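Latitero Quarterly Planner, undated edition, A5, reviewed after 12 weeks of daily use.

**Layout.** Each quarter opens with a four-page intentions section, followed by weekly spreads and a review page every fortnight. The prompts are short and mostly neutral in tone. Seven lines per day is adequate for tasks but tight for journalling.

**Paper.** Fountain pen ink shows faint ghosting and no bleed. The cover has held its colour; the elastic has stretched.

**Method.** Users are asked to rank life areas before setting goals. I found the ranking useful in April and redundant by the second review. The Drolto planner skips this step and is quicker to set up, but its review pages are too generic to act on.

**Faults.** The index is unnumbered, and the habit grid assumes a Sunday start with no way to shift it.

Recommended for anyone who plans in short cycles. Annual planners should look elsewhere. 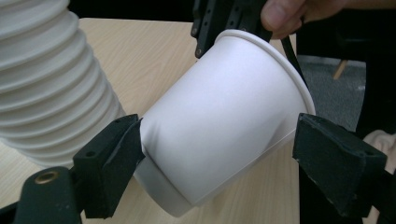
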